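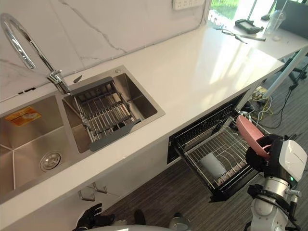

*Right hand holding a pink plate upright over the rear slots of the pull-out rack. Left hand near the cabinet front.*

# Illetti Pantry Unit

**Two-arm dish handling for staff kitchens**

The Illetti is a freestanding two-arm robot from Sisberg for shared kitchens in offices and small workplaces. It moves plates, cups and other light tableware between the sink, a drainer rack and an under-counter dishwasher. It works at a standard counter with standard fixtures. No conveyor, guide rail or special rack is required, and the counter does not need to be modified.

The unit is intended for sites where dishes are washed daily but nobody is employed full-time to wash them. At these sites the task is usually shared by rota or added to a reception or facilities role.

## What the unit does

- Picks up plates, cups and light items from the sink or drainer
- Places plates on edge in rack slots
- Places cups in the rack
- Transfers items from the dishwasher rack to the drainer or counter
- Stops and flags any item it cannot classify or grip

The unit does not scrub. Dishes with dried or heavy residue should be rinsed by the person who used them. Detergent dosing, cycle selection and filter cleaning remain manual.

## Hands and grip

Each arm ends in a multi-fingered hand. Grip is selected by item class:

| Item class | Grip | Default speed |
|---|---|---|
| Plate | Rim grip, held upright | Normal |
| Cup | Wrap grip around the body | Normal |
| Small or thin item | Fingertip pinch | Reduced |
| Unclassified | None – item is flagged | – |

Rack position is read again before each placement. If someone pushes the rack in or moves it to one side, the arm pauses until the new position is confirmed.

Napkins, labels and tea bag tags often reach the rack with the dishes. The fingertip pinch covers these as well, at reduced speed. Items classed as waste are set down at a drop point chosen during setup. 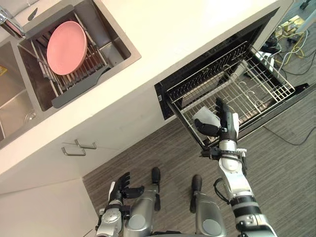

*Fingertip pinch on a small white item above the lower rack. A plate stands in the drainer at the sink.*

## Cameras

The unit uses a head camera for the counter, sink and rack, and a camera at the wrist for close work. The head view is used to plan the reach. The wrist view takes over near the item, where the hand itself often blocks the view from above.

Plain white items on a white counter are the hardest case for the head camera. Edges are faint and daylight can wash them out. In this condition the unit relies on the wrist view and reduces its approach speed. Sites with a large window beside the sink should run the lighting check in Section 4 of the setup guide twice, once in the morning and once in the afternoon.

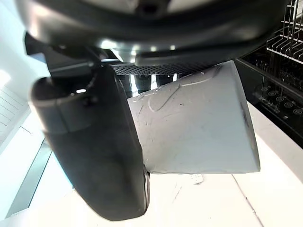
*Wrist camera, close range. White tapered item against the gripper finger, open dishwasher at right.*

## What changes for staff

Unloading and reloading are the parts of the job most often left for someone else. With the unit running, these move out of the daily rota. Three tasks stay with people: clearing the area, starting the wash cycle and dealing with flagged items.

Immont installed the unit in its main staff kitchen in November. Bayu Wibisono, the facilities lead, kept a log for the first 29 working days. In that period the unit handled 3,369 items and flagged 19 for manual handling. Most of the flagged items were nested cups or cutlery left inside a cup. Two were lunch containers with the lid still on.

"The front desk used to lose the first part of every morning to the dishwasher," says Wibisono. "They don't now. We did have to agree on who answers a flag, and for the first week the answer was whoever was closest. That needed to be a named person."

Immont has since assigned flag response to one person per shift. The front desk team kept its hours. Morning dish duty was removed from the role description, and mail intake was moved into that time slot.

Speed should be considered before ordering. The unit is slower per item than a person. It is designed to work through a load while the kitchen is quiet, and sites that need a full sink cleared within a lunch break should keep a manual procedure.

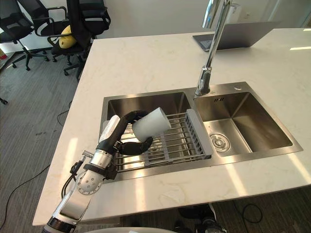 *Cup held on its side over the left basin, open end toward the upper right.*

## Working near the unit

Staff may enter the kitchen while the unit is running. Both arms stop when a person enters the set work area and restart only after the area is clear. The work area should be explained to everyone who uses the kitchen, including cleaning contractors.

"People reach past it for a glass, and it stops, and then they think they broke it," says Gilang Majimbun, who runs site training for Sisberg. "So we start with the stop. We let everyone trigger it a few times before we show them anything else."

Site training takes 11 steps, listed on the card supplied with the unit. Flag responders complete all of them. Other kitchen users complete the first four.

## Site requirements

- Level floor in front of the sink and dishwasher. Short-pile carpet tile is acceptable
- Clear standing area with the dishwasher fully open
- Cables routed outside the standing area or covered
- Plates and cups only in the classes registered at setup. New tableware must be registered before use
- One named flag responder for each shift

## Supplied with the unit

Illetti robot with two hands fitted, spare fingertip covers, work area markers, training card, setup guide. The Manurung drainer adapter is sold separately and is needed only where the drainer has no end handle.

## Ordering and service

Orders are placed through Sisberg after a site check. The check covers floor, lighting, rack type and tableware, and a written result is sent to the site contact. Fingertip covers are a wear part and are not included in the service plan.

Page last revised May 2, 2026.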